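Search recipes and guides
Enter keyword
July

How to get a table at a very small restaurant

You have read the review, you have looked at the menu so often you could recite the puddings, and now you would like to eat there. So would everyone else. I spent most of the spring trying to get into Pustach, which has fewer seats than my dentist's waiting room, and the following method worked in the end.

First, find out when the book opens. Small places rarely say so on the website. Ring in the dead part of the afternoon, when the lunch plates are done and someone may be feeling kindly, and ask. At Pustach it's the first of the month, at nine in the morning – be dialling by two minutes to.

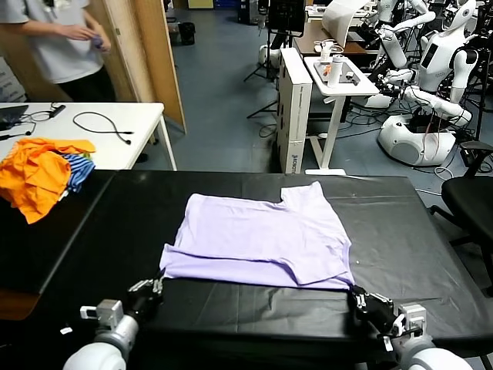

Words: Ohemaa Akpalu

Next, settle your party before you ring. Two is the magic number. Four is a negotiation, and five is a christening. Have a second date ready too, and don't say you'll check with your husband and call back. I did that once. The table went to somebody whose husband was evidently better organised.

Ask for the waiting list and mean it. If they phone at half past five with a cancellation, the answer is yes, whatever is already in the oven.

Read the small print on deposits. Karnow, round the corner, wanted 2 days' notice and kept my money when I gave them one.

Then turn up on time and hungry. Have the duck.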